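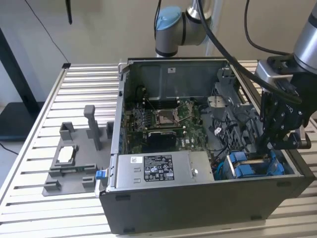 Old computers: what we take, what we don't, and how the spring collection went

The spring electronics drop-off at the Rarnton depot closed at 4 p.m. on the last weekend of April, and the totals are now in. We took in 1,086 items from households in Rarnton and Bostwood. Televisions were the largest group again, followed by printers. Desktop computers came to 105, up from 49 last spring. A good number of those came from one office move in Bostwood, so we don't expect the same figure next year.

Many people asked questions in line that we didn't have time to answer properly. The main ones are covered in this item. Please pass it on to neighbors who don't get the newsletter.

Your files

Most of the questions were about data. When you hand over a computer, whatever was saved on the drive is still there, even if you emptied the trash folder first. Deleting a file mostly tells the computer that the space can be used again. The file itself can often be recovered with free software.

If the computer still starts, copy off anything you want to keep, sign out of your accounts, and then run the full reset that comes with the system. Choose the option that removes everything and cleans the drive. It can take several hours on an older machine, so start it in the evening and leave it plugged in.

If the computer doesn't start, you can take the drive out and keep it. On most desktops this means unplugging the power cord, opening the side panel and disconnecting two cables. Some drives sit in a plastic tray that slides out, and others are held by screws. Newer computers may have a small flat drive that lies directly on the main board under a single screw. We accept computers without drives, and there is no extra charge.

You can also leave the drive in and ask for it to be destroyed. The fee is $5 per drive and you get a slip with the drive's serial number on it. Keep the slip if the computer was used for work. A few small businesses have called us a year later asking for a copy, and we only hold records for six months.

Phones and tablets should be signed out and reset before you bring them. A phone that is still locked to an account can be recycled for materials, but it can't be passed on to anyone.

Batteries

Please take loose batteries out of the box of cables. We had one small fire in a bin last fall, and it started with a loose laptop battery under a pile of chargers. Put tape over the contacts and hand batteries to the person at the front table. Laptops with a built-in battery can stay as they are. If a battery has swollen, don't try to remove it and don't put it in a closed container. Call the depot before you drive over, and we will tell you which door to use.

The small round battery on a desktop's main board can stay where it is.

What gets reused

Semaan, the repair shop on the Bostwood road, goes through the desktops and laptops after each collection and picks out what can be used again. This spring they set aside 37 machines. Those will be fitted with new drives and offered at low cost to students and to the two senior centers. If you know someone who needs one, the sign-up sheet is at the library desk through June.

The rest are sorted for parts and metal. Memory, power supplies and working fans are kept when there is a use for them. Steel cases go with the scrap metal, and circuit boards are boxed separately because they go to a different buyer. The price paid for boards covers a little over half the cost of the truck.

People sometimes ask whether a computer is too old to bring. It isn't. An old machine is unlikely to be reused, but it should still stay out of the household trash.

What we can't take

We can't accept smoke detectors, light bulbs, thermostats or anything that has held fuel. Microwaves are fine. Small refrigerators and air conditioners have to go to the county site in Nurnska, where the coolant can be removed. The county charges for these, and the fee is paid at the gate by card only.

Broken tube televisions are accepted if the glass is contained. A heavy cardboard box lined with a trash bag works well. Flat screens with cracked glass don't need anything more than a blanket around them for the ride.

Please don't leave items at the depot fence after hours. We found up to a dozen bags there on several mornings this spring, and the rain had got into most of them.

Next collection

The fall drop-off will be in October, at the same place, from 9 a.m. to 4 p.m. The line was longest before 11 in the morning and there was almost no wait after 2 p.m., so come later in the day if you can. Enter from the north side and stay in your car until you are waved forward.

Between collections, the library takes phones, chargers and ink cartridges in the gray bin by the side entrance. The bin is emptied every two weeks. If it is full, please hold on to your items or ask at the desk.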